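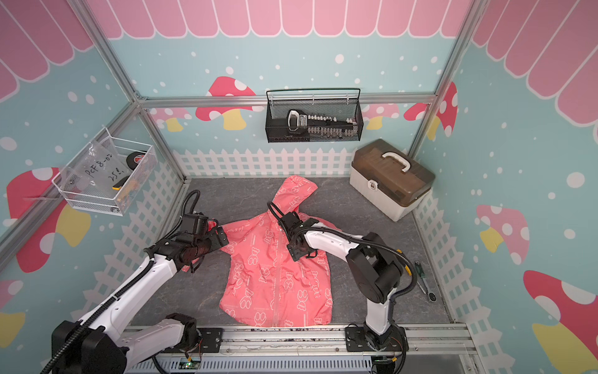 Pink hooded kids' jacket with the bear print, zipper side up

How to Run a Youth Steward Program at Your Church's Regional Gathering

Posted Oct 5, 2021

I've helped with the youth stewards at our regional church gathering twice now, and after the last one I got a bunch of emails asking how we set it up. So I'm putting the whole thing in one place, and next time somebody asks I can just send a link!

Quick background for anyone new. Stewards are the young adults who keep a church meeting moving. They hand out papers, run microphones, meet people at the door, and (if you do it right) get to speak and be listened to while they're there. Ours are between 18 and 25, and they come from congregations all over the region. You can go younger, but then you need chaperones and a pile of extra forms, and I'm not covering that today.

Step 1: Get your dates and your host church nailed down

Don't recruit anybody until you have both of these. We announced too early our first year, the host church changed, and half the kids who'd signed up couldn't get to the new town. I felt awful. Ask the host congregation straight out how many people they can feed and where everyone will sleep.

Step 2: Write a short invitation

One page, tops. Say what stewards do all day, what's paid for, and what isn't. Ours was two pages at first and Razia Memon, who was a steward herself before she joined our planning team, handed it back to me with most of it crossed out. She was right. Put the deadline in big letters and give a phone number as well as an email.

Send it to pastors, but send it to youth leaders and choir directors too. Some of our best people came through choir!

Step 3: Pick your group

We had 48 delegates last time and eight stewards, and that felt comfortable. With fewer than that they end up running all day and never hear a word of the discussion.

Ask each person to send a few sentences on why they'd like to come. I don't grade the writing. I'm looking for a mix: people from small churches and big ones, folks who've moved here from other countries, someone who's in school, someone who's working. If two friends apply from the same church I'll usually take both, but I put them on separate teams.

Step 4: Hold an orientation the day before

Give yourselves a full afternoon. Ours goes like this:

Lunch together, no agenda
A walk through the building, including the side doors and the restrooms
A practice run with the microphones
How voting works, with paper ballots in hand
Prayer and an early night

Darren Garside leads our practice session, and he makes everybody hold a pretend business meeting about what to name a goldfish. It sounds silly, but they learn motions and amendments faster than I ever did from the rule book.

Step 5: Make the schedule

Put stewards in pairs and change jobs at every break. Nobody should be stuck at the registration table for a whole day. Our jobs are door, microphones, papers, and helping the worship leader. I tape the chart up by the coffee, and I keep a spare copy in my bag for when the first one disappears.

Leave every steward one full session off, with a seat at the tables. They can eat a snack, listen, whatever they like.

Step 6: Give them time to speak

Please don't skip this one. We set aside 50 minutes on the second morning for stewards to tell the delegates about their churches and their lives back home. It's before the budget report, when people are still awake - that slot took some arguing to get. Meet with the speakers the night before, let them read out loud to each other, and don't edit what they say. If somebody would sooner sing or show up with a poem, great.

Step 7: Follow up

Mail a handwritten thank-you within two weeks, and send a note to each home pastor too. In August I call everyone from the last group and ask what they'd change. Last time it was more vegetables and longer breaks, so those are both on my list. I also ask if they'd like to serve on a regional team, and two of ours said yes on the spot.

If you want a copy of our invitation or the job chart, leave a comment with your email and I'll send them over. Give me a few days, though, it's choir season and I'm slow!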